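Workshop > Notes > Two arms on one rail

For three weeks I wrote nothing in this blog, and the reason is that all my free evenings went into the arms. Myroslav Dmytriv and I share a bench in the Larkness workshop, and since January we wanted to have two small arms which can work on the same floor without hitting each other. Now they are mounted and they move, so I want to put down what we did while I still remember it.

The rail was the first decision. At the beginning each arm stood on its own board with clamps, and after every session the distance between them was a little different. All positions we had saved were then wrong, by two millimeters or by five. Pirmin Mayrhofer looked at this one evening and told us to put both bases on one piece of aluminum rail. He had a good piece left over from another job, and I paid him 15 francs for it. With mounting plates under the bases, the distance stays the same from one day to the next.

The second thing was the cables. I had tied them tight along the links, because it looked clean. This was a mistake. When the wrist turned far, the cable pulled at the connector, and the arm stopped with an error which I searched for in the software for two evenings. Now the cables go in a free loop at the wrist. It is less pretty, but the error did not come back.

The third thing was the speed. Our control program, which we call Clomine, can send commands faster than the motors like. We went down to 70 percent of the maximum speed and the shaking at the end of a movement became much smaller. I also added a pause of 2000 milliseconds before the gripper closes. Myroslav finds this too long – he is probably right, but I like to have time to reach the switch.

For practice we use toy bananas and a green basket. A banana is a difficult shape for a beginner project, because it is curved and it can roll a little when the finger touches it from the side. With wooden cubes we had no trouble at all, so we learned nothing from them.

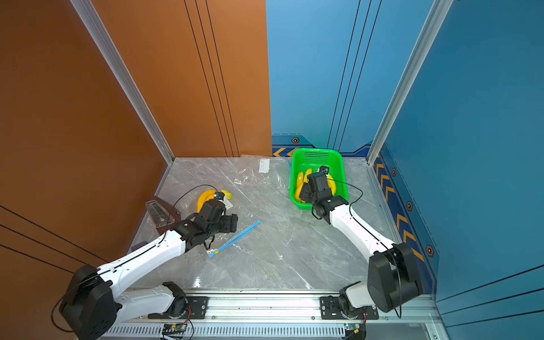 Photo: Myroslav Dmytriv

The right arm has the basket side and the left arm has the open floor. In the program there is a line between the two areas, and only one arm may cross it at a time. I wrote this rule on paper before I wrote it in code, and I recommend to do the same.

What is still open: the left wrist has some play, and the clear film on the floor should be replaced with something flat. Myroslav wants to try softer finger tips next. I will first tighten the wrist and save all the positions again.

Contact | © 2020 Larkness workshop notes | Back to top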